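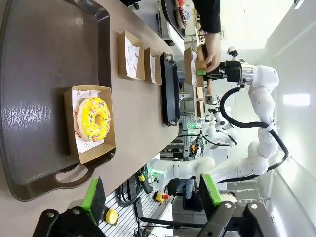
Gresier R2 Hover Training Harness

I spent a whole June falling into a lake before I bought one of these, so take it from me, get the harness first and the board second. I started stocking the Gresier R2 after Zoila Correa talked me into trying hers (she teaches beginners on water jet boards and has very little patience for people who show up in a plain ski vest). Mine has had 33 sessions on it now and the stitching still looks good.

The R2 is a padded vest and seat strap in one piece. It has 2 quick-release buckles at the chest, and you can work both of them with gloves on - I tried it with my thick winter pair and they popped right open. The spine panel comes out for drying, which you'll want to do every time, trust me! There's a loop at the back for a tether line, and it will hold a hose guide too if you ride with one.

Sizing runs small. I'm usually a medium and I wear the large with a wetsuit under it. If you're between sizes, go up.

What you get:
Harness with spine panel
2 spare buckles
Tether line, 7 meters
Mesh carry bag

It fits riders up to 7 on the Gresier chart, so check your number before you order. It does not come with a helmet, and it isn't a life jacket, so please wear one of those as well.

Colors are black or orange. I'd get the orange, your spotter will thank you. The older Nostard tether clips fit the back loop fine, but the Nostard hose guide doesn't - the pin is too wide.

Questions about fit go to Jhonatan Huamán at the shop, mornings are best.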